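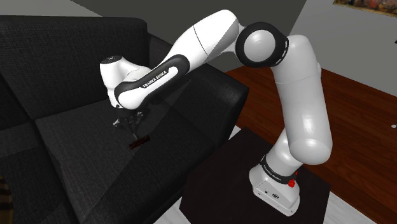
*Last changed: May 22, 2021*

I've been living inside Soladeck for most of my evenings lately, and I'm having so much fun with it that I have to write some of it down. It's a simulator add-on from a small shop called Voyle. You get a set of furnished rooms, a Panda arm that's ready to go, and 122 small things to drop wherever you like. Then you try to get the arm to pick them up!

The living room is my favorite. I set the arm on the dark table by the sofa and left a little reddish-brown rod on the seat cushion, and that one layout has kept me busy for 9 evenings. Dark things on dark fabric are hard for my detector, and a cushion is a much meaner place to grasp from than the flat desk I used in my old setup. The rooms look great too - the shine on the wood floor, the weave on the sofa, even the lettering on the arm.

Setup was easy. I had the first room open before my coffee was done, and the Python side is clean enough that I only went to the docs for the gripper settings (there's a page on finger force that I'd read twice). Mali Vaughan got it going on her old laptop as well, with shadows turned down.

A few gripes. Soft stuff isn't soft: the cushions are rigid bodies, so don't trust your contact numbers too far. Saving a layout drops your camera angles, and I've lost mine six times now. And loading all the rooms at once made my machine crawl, so I stick to one.

It's $298 for a home license, paid once. I bought mine, and for me it was money well spent - I'd been putting off this kind of practice for ages, as a real arm is way out of my reach. Huw Pritchard asked if it can run two arms in the same room. I haven't tried yet, but the kitchen has a long counter and I know what I'm doing tonight.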